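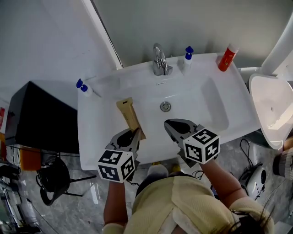
Item 14. Guest bathroom sink, faucet and stopper.

Giltivley Guest House
Annual safety inspection – checklist with comments
Date of inspection: 5 December 2019
Previous full inspection: July
Areas covered: entrance, stairs, kitchen, laundry, guest bathroom, bedrooms, boiler closet, yard

Marking used: OK = no action. Watch = acceptable now, look again at the next visit. Fix = repair needed, with a deadline. N/A = does not apply to this building.

ENTRANCE AND HALL

1. Front door opens fully and latches without force. OK
The strike plate was moved after the July visit and the door now closes from a light push.

2. Door can be opened from inside without a key. OK
Thumb turn works. The old key-only deadbolt has been taken off and the hole plugged.

3. Hall floor free of trip hazards. Fix
The runner curls at the end nearest the stairs. Put rubber backing under it or take it up. One week.

4. House number readable from the street at night. Watch
Readable with the porch light on. With the light off it is not. The bulb is on a timer that was still set for summer hours, and it was reset during the visit.

STAIRS

5. Handrail continuous and firm. Fix
Firm from the bottom to the landing. Above the landing the second bracket has pulled out of the plaster and moves when weight is put on it. The screws went into plaster only. Move the bracket over to the stud. Do not reuse the same holes with larger plugs, this was tried before. One week.

6. Treads even, nosing secure. OK
The fourth tread creaks. It was checked from below and is tight.

7. Light switch at top and bottom. OK
Both work.

KITCHEN

8. Fire extinguisher present, in date, gauge in the green. OK
The unit hangs by the back door. The pin is in place and the seal is not broken.

9. Fire blanket within reach of the stove but not above it. Fix
The blanket was hanging above the stove, where a person would have to reach over a burning pan to get it. Move it to the side wall by the light switch. Same day if possible, the hook is a single screw.

10. Range hood filter clean. Watch
Light grease film. The sheet inside the cupboard door says it was washed last month. In the busy season it will need doing more often than that.

11. Outlets near water are GFCI protected and trip on test. OK
Three tested, three tripped and reset.

12. Gas shutoff reachable and labeled. Fix
The shutoff can be reached but the label has fallen off and was lying behind the stove. A paper label will not last there. Use an engraved or laminated tag on a wire. Two weeks.

13. Knives and cleaning products stored out of reach of small children. Watch
Knives are fine. Dishwasher tablets were under the sink behind a door with a child latch, but the latch has to be pushed closed by hand and was open when we came in. A spring latch would be better.

GUEST BATHROOM

14. Sink secure, faucet not dripping, stopper and overflow working. OK
No movement when leaned on at the front. The overflow was tested by closing the stopper and letting the basin fill. The single lever turns without sticking. Guests' bottles may stay on the rim, but the ones on the back ledge should be lifted when cleaning so that the joint to the wall can be checked.

15. Hot water temperature at the tap. Fix
Measured 129°F after running until steady. The house rule is 120°F or less at any tap guests use. Turn down the thermostat on the water heater first and measure again the next day. If it is still high, the mixing valve needs a plumber. Three days. A small card saying the water is hot has been left by the tap until then – it is no substitute for the repair.

16. Non-slip surface in tub or shower. Watch
The strips are in place. Two are lifting at the corners.

17. Exhaust fan runs and draws air. OK
Paper test passed. The cover was dusty and was wiped down.

18. Door lock can be opened from outside in an emergency. OK
A coin opens it. The owner's handbook says a special key is needed, which was true of the old lock. Correct the handbook.

LAUNDRY

19. Dryer vent clear from machine to outside wall. Fix
This is the most serious finding of the visit. The duct behind the dryer was crushed flat where the machine had been pushed back, and there was a wad of lint behind the crushed part. The outside flap hardly moved with the dryer running. The dryer must not be used until the duct has been replaced with rigid metal pipe and cleaned through to the wall. A note has been taped over the start button.

20. Lint screen cleaned after each load. Watch
A thin layer on the screen.

21. Washer hoses without bulges or cracks. OK
Braided hoses, replaced in July. Shutoff valves turn by hand.

BEDROOMS

22. Smoke alarm in each bedroom and in the hall outside. Fix
Alarms are present in every room. All were tested with the button and all sounded except the one in the back bedroom, which had no battery in it. The battery was replaced during the visit and the alarm then sounded. Marked Fix all the same, so that the cleaning list gets changed: the test button should be pressed at every changeover, with a line to sign.

23. Carbon monoxide alarm on each sleeping floor. OK
Upper floor unit is dated and has four years left.

24. Windows used as escape routes open fully. Watch
The front bedroom window is stiff in damp weather. It opens, but it takes two hands. Plane the left side in spring when the wood has dried out.

25. Extension cords not used as permanent wiring. Fix
The space heater in the back bedroom was plugged into an extension cord rated lower than the heater, which is marked 1800 watts on its plate. Take the cord away. The heater may only be used in the wall outlet, with nothing else on that circuit, and not while guests are asleep. A smaller heater would be a better answer. Same day.

BOILER CLOSET

26. Nothing stored within arm's reach of the boiler. Fix
Paint cans and a folded cot. Both were moved to the shed during the visit. Put a line of tape on the floor to mark the clear area.

27. Service tag current. OK
Serviced by Dudek. Job number 1186 on the tag, matches the invoice in the folder.

28. Relief valve discharge pipe runs down to near the floor. OK

YARD

29. Path lit and even. Watch
One paver by the gate has sunk at the corner. Not yet a trip hazard. Frost may change that.

30. Shed locked, fuel stored in approved cans. OK

31. Pool or pond fenced. N/A

SUMMARY OF DEADLINES

Same day: items 9, 25, 26 (tape line only). Dryer out of use from now, item 19.
Three days: item 15.
One week: items 3, 5, 22.
Two weeks: item 12.

The duct work in item 19 has no date because it depends on when the contractor can come. Brusodine has been asked for a price. Until the new duct is in, laundry goes to the machines at the Wokavano building, which passed its own inspection on the vent item.

Items marked Watch do not need a written reply. For each item marked Fix, write the date done and initials in the margin of the house copy and keep the receipt in the folder. Item 15 needs the new temperature written down as well, with the time of day it was taken.

Follow-up visit in 6 weeks, covering the Fix items and the stair rail in any case. Please have the attic hatch key on hand for that visit. It could not be found this time and the attic was not inspected.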